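Skestia Bench Rules Kit, second edition
Reviewed by Brijesh Shakya, September 2026

The Skestia kit is a 3-ring binder, a set of wall cards and nine rolls of colored tape. It costs $534, and most of that pays for the binder. It covers setup and reset rules for two-arm tabletop cells doing sorting and pick-and-place work.

We have used it since January on a can and bin sorting task. The rules are short and can be read in one sitting. Section 2 covers tape marks: keep them small, put them where the arms don't need to grip, and write down what each color stands for. The kit leaves the color choice to you. I would have liked a default, as our two benches ended up with different codes. 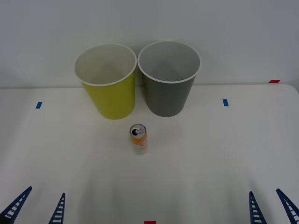 Section 4 is the best part. It says both grippers start open and clear of every object, and that a person checks this before each run. It also asks for one written rule on drink cans, opened or sealed, full or empty. We had never put that on paper, and operators were each doing it their own way.

The weak spot is the log sheet. It has no line for a stopped run, so we wrote ours in the margin. After 3,880 runs that is a lot of margin. The Negi sheets we used before handled this better.

The tape is fine. It peels off clean if you replace it often. The wall cards curl.

Worth buying for a new bench. If you already have the first edition, the reset pages are the main change. Refill tape is sold separately.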